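How Gears Work

Have you ever pedaled a bike up a steep hill? If your bike has gears, you probably clicked to an easier one before your legs gave out. The bike didn't get lighter and the hill didn't get shorter. The gears changed how your pushing was used.

A gear is a wheel with teeth. The teeth of one gear fit into the gaps between the teeth of another. When the first gear turns, its teeth push on the teeth of the second, and the second has to turn too. Gears that fit together like this are said to mesh.

Which way do they turn?

Put two gears side by side and turn one to the right. The other turns to the left. Neighbors always turn in opposite directions. Add a third gear at the end of the row and it turns the same way as the first one. A row of gears working together is called a gear train.

Fast or strong

Gears do not have to be the same size. Suppose a small gear has 13 teeth and a big gear has 26. The small gear must go around two times to turn the big one once. The big gear turns more slowly, but with more turning force. Engineers call turning force torque (say "tork").

Now swap them, so the big gear does the driving. Each time it goes around, the small gear goes around twice. You get more speed but less force. You can't get more of both at once. A machine builder has to choose — speed or force — and picks the gear sizes to match.

Turning a corner

Flat gears with teeth around the edge are called spur gears. They work well when both gears lie in the same flat plane. But sometimes the turning has to go around a corner. For that job there are bevel gears. A bevel gear is shaped like a cone with its tip sliced off, and the teeth run along the slope.
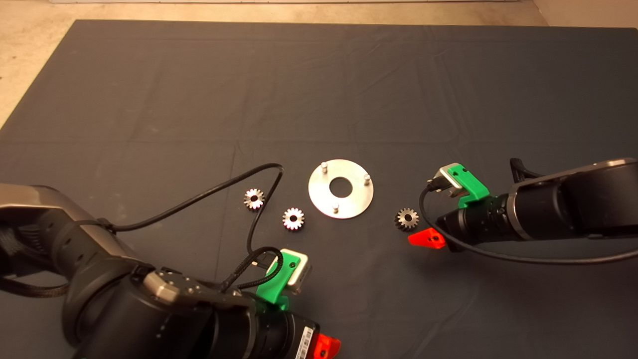 Two bevel gears can meet so that one shaft points up and the other points sideways. A hand drill, the old kind with a crank, uses them. You turn the crank at the side, and the drill bit spins at the front.

Another place to find them is an old water mill. The one at Gravevcombe has a big wooden water wheel that stands upright in the stream, while its millstones lie flat. Bevel gears carry the turning from one to the other. The miller, Rahel Oberholzer, runs the stones for visitors from March until the first frost. She greases the gears every morning before she opens the gate to let the water in.

Why gears need care

Teeth that rub together wear down. Oil or grease makes a slippery layer between them, so they last longer and make less noise. Dirt is bad for gears. One piece of grit can scratch a tooth or jam the whole train. Gears must also sit at the right distance from each other. Too far apart and the teeth slip. Too close and they bind — that means they get stuck.

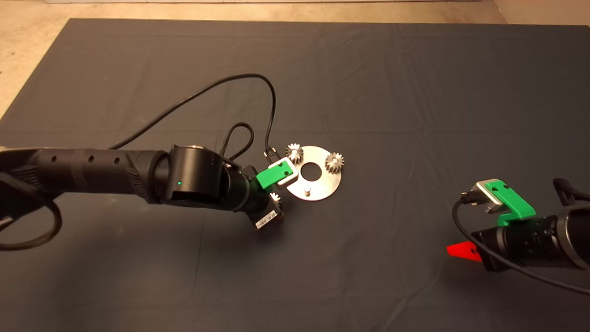 A small silver metal gear.

Try it yourself

Cut two circles of different sizes from thick cardboard. Glue a strip of corrugated cardboard around each edge with the bumps facing out. Pin both circles to a cork board so the bumps mesh, and put a dot of paint on each one. Turn the big circle once and watch how far the dot on the small circle travels.

Words to know

Mesh: to fit together, tooth into gap.
Shaft: the rod a gear is fixed to.
Torque: turning force.
Gear train: two or more gears that work together.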